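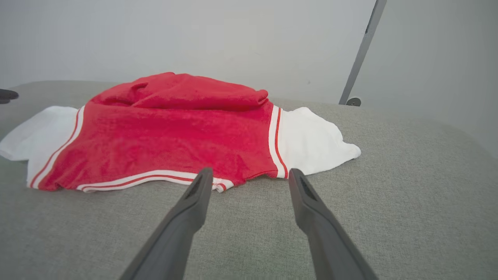
Red and white top, lying crumpled.

The Ultside club shirts are back, and Proltex says the new fabric "comes out of the dryer ready to wear." I have my doubts. Mine has come out creased all 13 times I've washed it, striped hem included.

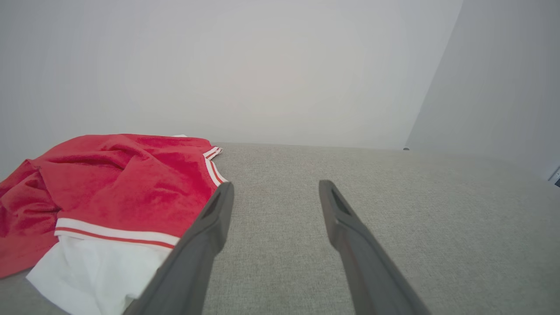

Grevia's care sheet suggests folding within seven minutes of the end of the cycle. Maybe - but who stands there with a timer? At $18 extra per shirt I expected less homework. The Te Moana branch has ordered more for March anyway. If yours behaves better, write in and say how you dry it. I still plan to keep my old cotton one.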